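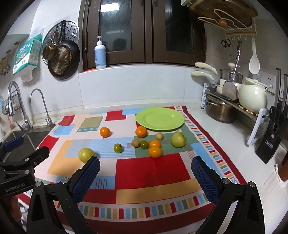

Tangerines, limes and an empty green plate, with the gripper open and ready.

Home Products Demo Days Support Contact

Varau Kitchen Handling Demo

A product page usually shows you equipment on a white background, where it has never met a lime. We prefer a kitchen counter. At our demo day you get the counter, the fruit, the plate and a hand-held gripper, and you are welcome to find out how hard it is to move a tangerine when your fingers have been replaced with two black ones.

The session runs in two halves. Funmilayo Garba starts with the hand-held tool: how to close it gently, how to come in low, and how to leave a tangerine alone when it's leaning on another tangerine. Then Zeeshan Minhas takes over with the Flidon arm, which does the same job more slowly and never asks when lunch is.

What you should know before booking:

Group size: up to 13
Turns on the hand-held gripper: six per visitor
Minimum age: 7
Next open day: May 19, 2019
Site: Mac Carthaigh building, side entrance

Visitors who want to bring their own groceries may do so. Grapes were tried in September and we are still finding them. Eggs need a word with Funmilayo first, and the word is generally no.

The Flidon arm is priced at $3,000 without the Hasis controller, and it won't run without the Hasis controller. Sales will explain this with a straight face. Demo places are free, and so is the fruit once everyone has finished dropping it.

Share Tweet Pin
13 shares 6 comments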